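May
By Aino Seppälä

What the Mill Tour Leaves Out

I have walked the old ropeworks at Gurkholm more times than I can remember, first as a girl with a packed lunch and lately as the person at the front holding the umbrella. So I hope you'll forgive me if I go on a bit about the new interpretation plan, which was shared with the guides last month and which I have now read twice, once on the bus and once properly, with a pencil.

The plan is the work of Anselmo Bravo, and there is a great deal in it to like. The long walk, where the yarn was laid out and twisted, will finally get decent lighting. The panels will be cut from 448 words apiece to 200, and anyone who has watched a family of five try to read one of the old ones while the smallest tugs toward the gift shop will be as glad as I am. The wage books are coming out of storage too, and I can't tell you how pleased I am about that!

My worry is with the story the panels tell. They begin with the founder, they go on to the machinery, and they close with the last ship's cable leaving the yard. It's a good story and most of it happened. But there were 600 people on the books in the busiest years, a good half of them women from the Druden side of the river, and they turn up in one panel near the restrooms. Kiri Hapeta, who led tours here long before me, used to stop at the hatchling room and simply read out names and what each person was paid. People went very quiet. Some of them found a grandmother in the list, and then of course the tour ran late and we all missed our coffee.

I put some of this to Anselmo over a sandwich and he listened kindly. He pointed out that a visitor has one hour, and that you can't hang every voice on a wall. Fair enough. Stojan Yordanov suggested we leave 3 of the panels blank for the first season and let former workers' families help write them, and I've been turning that over ever since. It would look unfinished — some visitors would surely complain — but the place was never as tidy as we've made it look.

Guides can read the full plan in the office, and comments go to Talha Baloch before the end of the month. Pencil is fine, he says, as long as he can read it. 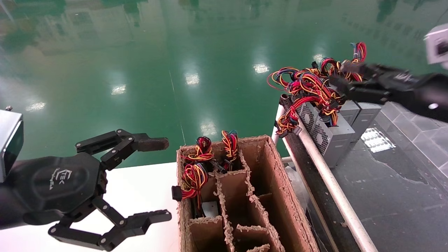 Cardboard box with dividers, some of the cells filled.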